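Lab newsletter, March 15, 2023

Cell 2 is back in service: what went wrong with the right arm

The two-arm cell in the Holta room was out of use for nine working days this month after the right arm let go of a block and then drove its gripper into the table. No one was hurt and the arm itself is undamaged. The fault took longer to find than it should have, so this item sets out what happened, what we changed, and what people who book the cell need to do differently.

The cell was running the stacking routine at the time. Three cubes go on the table, one red, one green and one blue, and the arms build them into a tower. It is the first thing we run after any change to the setup, and it is also the routine most visitors are shown. The Stanovow group uses it as the baseline for its grasp planning work, which is how it came to be running unattended in a long batch that afternoon.

The batch was set for 400 cycles. On cycle 173 the right gripper picked up the third cube, lifted it, and opened partway across. The cube fell and rolled to the back of the table. The controller did not register the loss. It went on to the placing step and lowered the empty gripper to the height where the cube should have met the top of the stack. The fingertips caught the edge of the upper cube, pushed the stack over, and kept going down until the force limit tripped. By then the fingers were pressing on the tabletop with the green cube wedged against one of them.

The person on duty heard the contact from the next room and pressed the stop. The arm was left where it was until photos of the cabling had been taken, and then it was backed off by hand with the brakes released.

Two separate things had failed, and it took us a while to accept that. The first guess was a software error, because a controller update from Rovmont had been installed the week before. We rolled the update back and ran the batch again. It dropped a cube on cycle 31. We put the update back and ran it a third time, and nothing went wrong at all in 200 cycles. At that point we stopped looking at the software.

The opening gripper was a wiring fault. The signal cable to the right gripper had been tied too short at the wrist during the last refit. With the wrist turned to the far end of its range, the cable was pulled tight against the connector, and one of the pins lost contact for a few milliseconds. The gripper takes a lost signal as a reset, and on reset it opens. Whether this happened on a given cycle depended on where the cube had been set down and so on how far the wrist had to turn to reach it, which explains why the fault came and went.

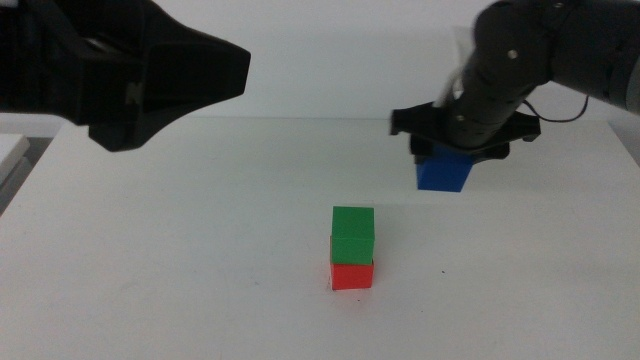

The second failure was the missing check. The gripper reports its finger width all the time, and the controller can read that value at any point in a move. Our routine read it once, right after closing, and never again. If the fingers were at the right width when the cube was picked up, the program assumed the cube was still there when it came to place it. That shortcut was written for short demonstration runs with a person standing at the table. It was never taken out when the routine was moved over to batch use.

The force limit did its job, but it was set too high. It had been raised to 848 in the controller's own units during a test with heavier parts and was not put back. At the correct setting the arm would have stopped when it touched the stack. The damage was limited to a shallow dent in the tabletop and a set of fingertip pads that had to be replaced.

We also looked at the left arm. Its cable had been tied by the same method, though with a little more slack, and we could not make it fail. It has been redone anyway.

The repair was simple once the cause was known. The signal cable on the right arm was replaced and given a longer loop at the wrist. We then turned every joint by hand through its full range, one at a time and then in pairs, and watched the connector for any pull. The Peng workshop made up the new cable and tested it on the bench before it was fitted. The old one has been kept in case Rovmont asks for it.

On the software side, finger width is now read throughout the carry. If it changes by more than 2 millimeters between picking and placing, both arms stop where they are and the program waits for an operator. We tried having the arm return home by itself after a lost cube and decided against it – a cube on the table can be anywhere, and the other arm may be over it. The stop also writes a line to the run log with the cycle number and the joint positions, so the next intermittent fault should be easier to place.

The force limit has been returned to its normal value and is now stored with each routine. Loading a routine sets the limit. Changing it by hand is still possible for a single session, but the change is dropped when the controller is shut down.

We finished with a full batch of 400 cycles on the repaired cell. There were no unplanned openings. The new check stopped the run twice, both times because a cube had been gripped near its corner and had slipped a little between the fingers. Both stops were correct. The grasp itself could be better, and the Stanovow group is looking at that.

For people who use the cell, the following applies from now on:

Unattended batches need a routine that has the carry check in it. The old stacking routine has been removed from the shared folder. If you have your own copy, please delete it or add the check before you run it again.

Before the first run of a session, turn the wrist of each arm to both ends of its range at slow speed and look at the cable. It should hang free at both ends. If it is tight, do not run the cell.

After a stop, read the message on the panel before you clear it. Do not reach in for a dropped cube until both arms show as stopped. The light on the panel covers the cell as a whole and can turn green while one arm is still holding a paused move – we have asked Rovmont about this and are waiting for an answer.

Any change to the cabling, including moving a tie, goes in the cell logbook with the date. The refit that caused this fault was entered as "wrist tidied," and we spent most of a day working out what had been done.

The single-arm cell next door uses the same gripper and an older version of the same program. It has had the cable inspection and passed. The carry check will be added to it later in March, and until then it can be booked for attended work only. Bookings for Cell 2 that were lost during the repair have been moved to the end of the current schedule. If the new time does not suit you, change it on the booking page as usual.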